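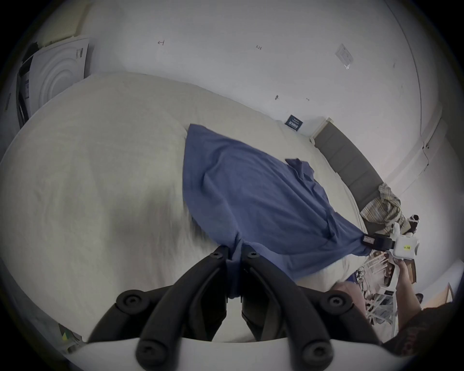

From: Efa Rees
To: drillton-readers
Subject: Re: [drillton-readers] Library reading room hours

Charoen Rungrueang wrote:

> I went past the Drillton branch at lunch and there was a sheet
> taped to the door saying the reading room will shut at 3 from
> August. Does anyone know if this is a trial? Also, what is
> happening to the large print shelves? My mother has read 344 of
> them and is down to the westerns.
>
> Charoen

Charoen,

It's a trial in the sense that the last one was a trial, and that one started when I still had a knee that bent. I rang the branch and got Fongchan Chaiyaporn, who was very decent about it and read me the same sheet over the phone.

What I could get out of her beyond the sheet: the room closes at 3, the front desk stays open till 5:30, and you can still return books, borrow books and use the photocopier, provided you bring your own patience. You just can't sit down. The chairs will be on the other side of a roller door. I asked if a person could read standing up in the foyer and she said she'd have to check.

The large print shelves are going to Potby. Some 80 titles stay behind as a "core selection". I asked who selected the core and it was done by borrowing figures, so your mother, having borrowed nearly everything, probably chose it herself. She can request the rest back from Potby at no charge, one van a week. Tell her to put the library card number on the slip as well as her name. Mine came back addressed to a Mr Reeves and it was a book on carp.

As for the book group, we've lost the reading room for the winter dates. Radosław Wieczorek has offered the room behind his shop, which holds 17 if no one takes off a coat. Edileuza wants us to try the bakery on Clesik Street, where the coffee is better and you can't hear a word anyone says about the book. I remember several meetings that this would have improved.

Could people let me know which they'd prefer before the 30th? Reply to me and not to the whole list, please. Last time we voted by list we got eleven replies, four of them about parking.

The book is still the Thammasiri novel. I'm on page 60 and the grandfather has not yet left the veranda. If anyone has the branch copy with the green spine, there are three holds on it and one of them is mine.

Efa

P.S. Found in the returns chute, according to Fongchan: one pair of reading glasses, tortoiseshell, one arm. She's keeping them at the desk.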